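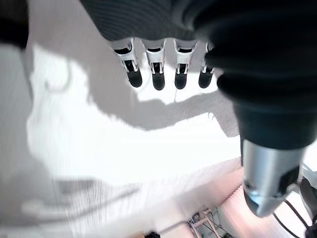 The White Table at Unport

Gallery, November

Our workroom at Unport has one big table, and most of what we do happens on it. It came to us with a brown top full of rings and knife marks, and for a long time we covered it with paper and did not look under. In spring we finally made it white. I took pictures during the work and I continued to take them after, because a white table changes with the light and I like to look at it. The captions are longer than they should be. I write slowly in English and then I do not want to throw anything away.

The delivery
The table on the day we carried it up, standing on its side in the stairwell. The top is 206 centimetres long and the landing on the second floor is shorter than that, so it had to go around the corner nearly upright, with the legs taken off. The blanket is from my own bed.

The label
Under the top, near one corner, there is a paper label with the word Skondia. This is the name of the model. The firm was Hubáček, which made furniture for offices and drawing rooms, I mean rooms where people draw. We found the same label on a cabinet in the hallway, but the cabinet is in worse condition and we did not touch it yet.

The old top, from the window side
In low morning light you see every mark. The round ones are from cups. The long straight one in the middle was there before us and I would like to know what was cut with such force.

Thickness
The top measured at the edge: 28 millimetres. I was pleased with this number. A thin top would sound hollow each time you put down a pair of scissors, and this one gives a short, dull sound.

First sanding
Everything in the room under old sheets, and the sheets under dust. The shelves look like a mountain range in this one. We kept the windows open, and it was a cold week, so there are also a lot of sweaters hanging on the door.

Filling
Small patches of filler, still a different colour from the wood. I filled the deep cut three times. It sank a little each time and I had to wait until the next day to see how much.

Primer
Not a beautiful picture, but I keep it here. The top is grey and streaked and looks worse than before we started. If you do this at home, please do not lose courage at this stage — it is only primer.

The tin
We used a white from Sevon, a satin one. In the shop there were so many whites on the card that I brought the card home and laid it on the window sill for two days. The one we chose is a clean white, a bit cool. Beside it the walls, which I always believed were white, became yellow.

Rollers in the sink
Taken in the evening, after the first coat. The small foam roller gave the better surface. The larger one left a texture like orange peel and I used it only underneath.

Between coats
The table alone in the middle of the room, with a sheet of paper taped to the door that says do not enter. Somebody entered. There is a sleeve mark at the short end, which I sanded away, and if I did not tell you, you would not find it.

The last sanding
Very fine paper, grade 2000, used with water and almost no pressure. I worked in small circles and wiped, worked and wiped. For one side of the table this took 20 minutes, and then my arm asked for a pause and we drank tea on the floor.

Noon
The first sunny day with the table back in its place. The camera did not know what to do with so much light, and the middle of the top has no detail left at all. I have a better exposed version of the same view, but it looks like an ordinary table and this one looks how it felt to come in.

Shadows of the plants
The geranium and the tall one with the thin leaves, whose name I always forget. On the brown top we never noticed their shadows. Now they move over the table through the whole afternoon and you can tell by them that it is time to go home.

Paper on white
A practical problem which we did not foresee: white paper disappears on it. I have lost the same receipt twice. We now put a dark green mat at the end where the letters are opened, and you can see the mat here in its first position, too close to the edge.

Thread
On the other hand, dark thread, pins, pencils and small screws are very easy to find. In this one you see one black button from quite far away. It was photographed standing on the chair.

Late afternoon
The same view as the noon picture, after four o'clock. The white is blue on the window side and nearly pink on the other. I did not change the colours. The lamp is off.

With the lamp
The same again with the lamp on. The shadows have hard borders now and all of them go to the left. For careful work we had to move the lamp, otherwise you are working inside the shadow of your own hands. It hangs now closer to the wall and this is better, though tall visitors must pay attention.

The first stain
Beetroot. It stayed for a night and left a pale pink spot. A soft cloth and a little baking soda took most of it. You can still see it if you bend down and look along the surface toward the window.

The corner
A close view of one corner, where the edge is rounded by hand. The four corners are not the same, and this is my best one. The worst one stands against the wall.

Underneath
We left the underside of the middle part as it was, with the label and some numbers in pencil. I lay on my back for this picture. The numbers look like a sum, and the sum is correct.

November
The newest one in the gallery. The sun does not come higher than the roof across the street, and the table is the brightest thing in the room. There are some fine scratches in the satin already. We discussed a second round of polish and decided to wait until spring, when the windows can be open again.

The pictures may be used at home or in class, please only write where they are from. If you own a Skondia table and know which colour the top was in the beginning, I would be happy for a message. Ours had a thin line of dark red in one screw hole, and I did not find any other trace of it.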